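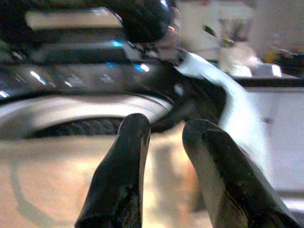
Good Manners for Machines

Home & Tech | Features

I've spent most of my working life writing rules for robots that live behind a fence. You know the sort: yellow mesh, an interlocked gate, a big red mushroom button every few metres. Open the gate and everything stops. Lovely! Then somebody decided the robots should come into the house and help with the chores, and my whole tidy rulebook went a bit wobbly.

So for the past while I've been working with a small outfit called Stunullow on a house code, a set of working rules for arms that share a room with kettles, cords, pets and people in socks. The first draft ran to 33 rules. We're down to 27, and I reckon a couple of those still need a good hard shove towards the bin.

The first one is my favourite, and it's dead simple: slow down before you're close. Most of the drafts I see from other labs tie the speed limit to contact, so the arm can fling itself across a kitchen as long as it behaves in the last few centimetres. Rubbish, in my opinion. A wrist camera on the move gives you smears where the shiny things ought to be, and if I can't tell what's in front of the fingers from the picture, I don't want the software taking a punt on it either. Our rule says that if the view is too blurred to name the nearest object, you ease off until it isn't. Gitau Ogola, who runs the Atell trials and has far more patience than I do, wanted a number in there. We argued over it for most of September and ended up with a number and a sentence, and the sentence is the bit people use. 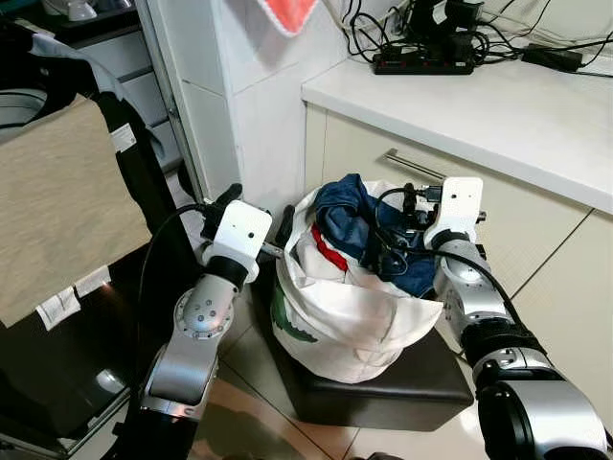

Soft loads are where I get properly excited (my family leaves the room at this point). A carton has corners, it weighs what it weighs, and it stays the shape you left it. Washing does none of that. Take a cloth bag with jeans-type denim slumped in the top and a gripper at either side, sitting on a padded stool: there's give in the bag, give in the clothes and give in the cushion, so pushing harder tells the arm very little about how well it's holding on. Our rule for two-armed lifts asks for a short test raise, a pause, and then a look before the load goes anywhere. If one side sags, put it down and start over. It feels painfully slow when you're standing there waiting, and I've stopped apologising for it.

Then there's the clutter rule, which caused more grumbling than all the others put together. Before a session you check every surface the arms could reach, including the ones they're not meant to be using. Loose cables get noted, and so does anything hanging, like towels or bag straps. The Nakpan crew thought this was fussy and sent me a very long email about it. Then they logged 600 runs with the checklist in place and asked if they could keep it, so I'm calling that a win.

Fingers inside a bag get their own rule as well. Open fully, back out along the way you came in, and only then move sideways. Cloth catches on everything, and a sleeve hooked on a bracket will come along for the ride if you let it.

I'm still unhappy with the section on people. We say 2 adults in the room for any new task, one watching the arms and one with a hand on the stop, and Vendus has asked whether a remote watcher could count as one of them. My answer so far is no. Gitau's is maybe, with a better camera angle and a tested cut-off. The next draft goes out with both views printed side by side, and comments are open to anyone who's ever had to pick a sock out of a gripper.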